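Print this page | E-mail this page

Search the club pages Search Go

Grirkeo Robotics Club: Frequently Asked Questions

Do I need to know anything about robots before I join?

No. Most of our members arrived knowing that robots exist and that they wanted one. By the end of the first month they know that robots exist and that one of them has eaten their afternoon. If you can use a screwdriver without injuring a bystander, you're ahead of where the author of this page started.

What do members do all year?

The club has one big project at a time. This year's is called Brilturari, and it's about getting a two-fingered gripper to pick up ordinary household stuff in ordinary awkward places. We started in September. The plan is to collect a large pile of hand-guided recordings first, then let the software have a go at learning from them. We have 738 recordings so far, and a fair number of them are even good.

Is this the club with the fighting robots?

You want the Grarnetti League, two doors down. Follow the noise. They're nice people and they go through a lot of safety glasses.

Why do you hold the gripper in your hand? Isn't that just a fancy pair of tongs?

We get this at every open house, usually from somebody's dad. Yes, in the sense that a piano is a fancy drum. You hold the tool, do the job the way you'd like a robot to do it, and the tool's camera records the whole business from the gripper's point of view. It's also much quicker than steering an arm around with a joystick, and a beginner can do it on day one.

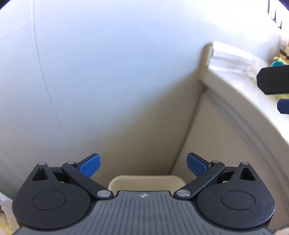
The hard part is slowing down. People grab things the way they've always grabbed things, which is fast and while thinking about lunch. Tight spots are the worst for this, so new members spend their first 2 sessions on nothing but reaching in and backing out again. It's as thrilling as it sounds. Bring music.

Can I pick what the gripper picks up?

Within reason. Nothing alive, nothing hot, nothing that belongs to a sibling who hasn't been asked. Soft packaging is popular this year and has humbled several of us. A bag that your own fingers wouldn't think twice about can fold, slide or simply sulk. If you have a good idea, write it on the whiteboard under "Victims."

What does it cost?

Dues are $40 a year. That covers shared parts, replacement finger pads and the snack drawer, and the snack drawer is not the smallest of the three.

How many people can join?

We cap each season at 16 members. Past that, there's more standing around than building, and people who are standing around start reorganizing the screws. There is a waiting list, and it moves faster than you'd think once the novelty wears off.

Do you compete?

Once a year, at the Sivakumar Cup. Teams get a table, a set of objects they haven't seen before and not nearly enough time. Last year we finished in the middle, with a special mention for our cable labels. We're choosing to be proud of the labels.

Do I need my own laptop?

It helps, but we have loaners. They're old and they take a while to start - think of it as a chance to get to know your teammates.

What happens if I break something?

Put it in the red tray with a note saying what it was doing when it stopped doing it. "It just broke" is not a note. You won't be charged for honest breakage, though you may be asked to help fix it, and that's how most of us learned how the thing goes together.

Can parents stay and watch?

Sure. We should warn you that parents who stay longer than an hour get handed a gripper.

How do I sign up?

Fill in the form at the front desk, or come to any open session and ask whoever looks least busy. If everyone looks busy, ask the person nearest the snack drawer.

Print this page | E-mail this page

Last updated: 12 November 2023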